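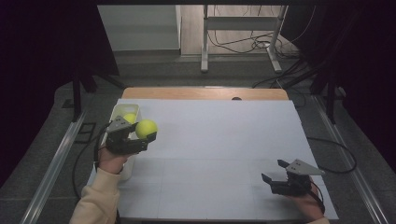 Brumham rules tennis is a relaxed form of lawn tennis played in the village of Brumham and in several of the places round it, most notably Petden and Illent. It is played with an ordinary racket and an ordinary ball, over an ordinary net, and a visitor who wandered past a match might watch for quite a while before noticing anything odd. The differences lie in the serving, in the scoring and in the tea, and people in the district are fond of explaining all of them at length.

Origins

The game grew up on the rectory lawn at Brumham, which sloped so steeply towards the pond that the player at the lower end was always at a loss. To make things fairer, the lower player was allowed to serve from anywhere behind the net, and the upper player had to serve underarm. When the village laid a proper level court behind the school, the two kinds of serve were kept, and players still speak of the 'rectory end' and the 'pond end' – even at Petden, where there has never been either.

Play and scoring

A match is a single long set of 22 games, with a change of ends after every second one. There is no deuce. If both sides reach forty, the next point settles the game, and the receiving side chooses who will take it. A drawn match, at eleven games each, is allowed to stand and is thought a very pleasant result. The longest rally in the club book ran to 108 strokes, and was played between two sisters at Illent on a damp evening in October.

Balls

A ball is kept in play for as long as it will bounce to the knee when dropped from the shoulder, which is a good deal longer than most clubs would put up with. Old balls are softer and slower, and this suits the many players who took up the game late in life. The rule has been argued over more than any other.
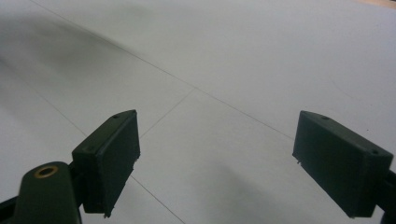

Sandrine Pichon wrote in the club newsletter that the knee test was unfair on tall players, whose shoulders are further from the ground, and asked for one fixed height to be painted on the shed door. The line was duly painted, though a number of members go on using their own shoulders out of habit.

The Pelkonen Cup

The chief event of the year is the Pelkonen Cup, a doubles contest in which partners are drawn from a hat on the morning of play. The final of October 12, 2019 was won by a pair from Petden who had not met before breakfast. The cup itself is a plain pewter mug, and the winners are expected to drink their tea from it before handing it back to be engraved.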